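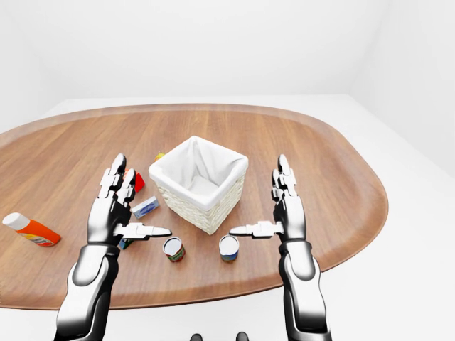
Collecting Examples for a Two-Handed Sorting Task: Project Report

Lernavbridge Student Projects
Submitted 11/3/18
3 min read

1. Purpose of the project

The aim of our project was to collect examples from which a learning system can learn to put groceries into a basket. We did not build the learning system ourselves. It belongs to another group, Ibarra, and our duty was only to supply them with good recordings.

2. Setup

All work was done in the simulator Dulberg. The robot has two arms with hands and works at an oval table. The basket is in the middle, with two cans in front of it, and other items lie farther away, for example an orange bottle on its side. The person who controls the robot moves both hands at the same time, and the program saves the joint positions together with the view from the head.

3. Method

We started in September with short practice sessions. Each recording begins with both hands raised over the table and ends when the chosen can is inside the basket and the hand is away from it. We set a limit of 80 seconds. After every 100 recordings we changed the starting places of the items, so that the system would not learn only one arrangement.

4. Results

In total we kept 1,226 recordings. A recording was removed if an item fell from the table or if the hand went through the basket wall – this second error comes from the simulator and we could not repair it.

The thumb was the most difficult part. With the cans standing close together, it often pushed the second can while the fingers were closing on the first. We learned to approach from the outer side, and after this change the sessions went faster. The cloth in the basket also made the computer slow, and in the last weeks we used a simpler version of it.

5. What we would do differently

We should have written the rules for a good recording before the first session. The early files had to be checked again by hand, and this took roughly 2 weeks. We also recorded few examples with the left hand alone, and Ibarra has asked for more of them.

The files are stored in the Videvcombe folder, sorted by arrangement.

Share this report | 2 comments

This site uses cookies. By continuing to read you accept our cookie policy.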